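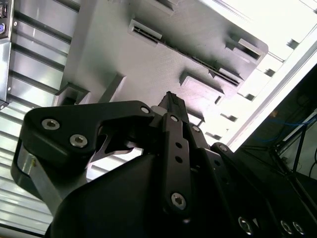
Opening Up an Old Office Desktop

Posted 10/08/2021 in Trarnard Workshop Notes

You'll need a screwdriver, a bowl for screws, and more patience than the job deserves. I use the Farina bowl, formerly of the kitchen.

1. Shut down, unplug the cord, and hold the power button for 8 seconds.

2. Lay the case flat and take off the side panel. If it won't budge, look for the screw you missed. There is always a screw you missed.

3. Put the panel somewhere you won't step on it.
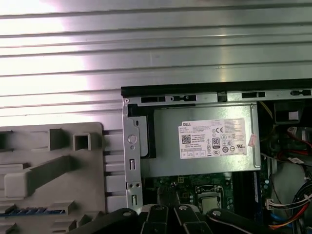
4. Find the power supply before you touch anything else. Read the label and write down the model number, as your memory is worse than you think. Leave its own cover shut. I mean it.

5. Blow out the dust in short bursts, keeping the can upright.

6. Press the memory module down until the clips close. It takes more force than feels polite.

7. Refit the panel and plug in. Allow 12 minutes, or nearly 110 if you drop a screw.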